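January, bench 2, gripper budget

Sorting out what to order for the hand-held grippers before the quote from Hutari runs out. Stock check first: 17 spare ribbed pads, no spare finger bars, one unopened bag of housing screws. Pads wear at the leading ribs, so those go on the list regardless.

The drink bottle stays as the reference object for comparing pads. It has a waist, so pad height matters, and the wrapper is glossy enough to be a fair test of grip.

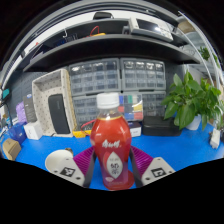
*Photo: T. Halonen, gripper camera*

Prices as they stand, per unit, before shipping:

- Hutari pad set, ribbed, purple: 17
- Stonden finger bar pair: 147
- Lepik housing with printed markers: 234

The Lepik housing is the expensive line. Printing our own and gluing markers on is cheaper in parts, but the last batch took a full afternoon to align and one marker lifted at the corner. I would rather buy two and keep the printer free for fixtures.

Stonden wants up to 17 working days for finger bars. Detemov lists a bar with the same hole pattern and a shorter lead time, no price on the page. Wrote to them at 10:40. If they come in under Stonden, order one pair and check the bore before committing to more.

Tyyne Halonen asks that we hold the arm purchase until the hand-held work has settled on a pad. Agreed. The arm mount depends on the housing width, and changing it later means a new adapter plate.

Still to test with the current pads: grip at the waist against grip at the shoulder, then a tapered cup. Log pad set number with each run.

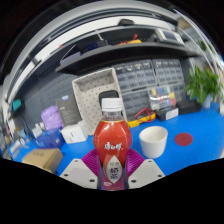
Do we need a full spare gripper, or only spare parts?

Spare parts are enough for this quarter. A complete second unit makes sense once two people are recording at the same time.

Storage: finger bars and pads get their own drawers, labeled by supplier. Do not mix Stonden and Detemov bars, even if the holes match.

Open items:

- [ ] Detemov price
- [ ] Hutari: does the quote include shipping?
- [ ] measure rib depth on the worn pads
- [ ] adapter plate drawing, on hold with the arm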